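One Drawer at a Time

The woman who runs the mending and folding evenings in Warkham prefers that I do not print her name. "Write about the clothes," she told me when we met at 9 in the morning. "They have more to say than me."

She came to Warkham from a small town where her mother did the finishing work for a knitwear shop called Szénási. Everything that left the shop was folded by hand, on a busy day 300 pieces. As a girl she was allowed to fold the scarves only. The sweaters came later, when her hands were big enough.

I asked where she works at home, and she said always on the bed. 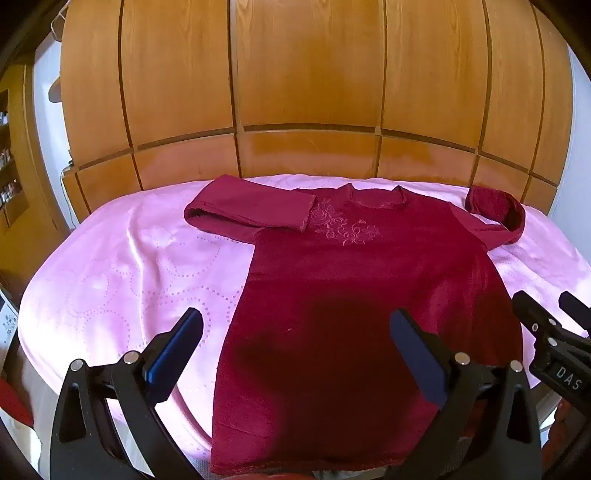 A bed is better than a table, in her opinion, because a long sleeve has space to lie down. "On a table the arm falls off the side and pulls the shoulder with it," she said. She begins with the front up and brings one sleeve across the chest before she touches the other. With the dark red top, which has roses and leaves embroidered below the neckline, she is strict about where the folds go. "I never put a crease through a flower. The thread remembers it." She also looks for lint at this stage, and there is usually some.

Her evenings are held above the Sivia fabric store. The first one had only a few neighbors. Now she keeps a mailing list of 600 addresses, and she answers the letters herself, slowly. Most people write to her about closets that do not shut. She does not tell them to throw things away. She asks them to take out one drawer, fold it, and put it back the same day. 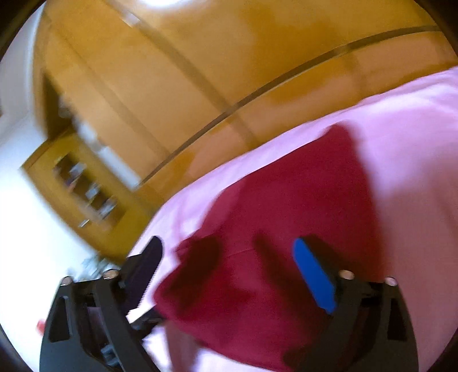 "If you empty the whole closet, you will sleep on the sofa," she said, and laughed. She has done this once, the winter she moved from Zesard Street, and she did not enjoy it.

Before I left, I asked about the knits that people hang. She made a face. A hanger leaves two small points at the shoulders, she explained, and steam takes them out only for a while. Then she asked me what I do with my own sweaters, and I had to tell her about the chair.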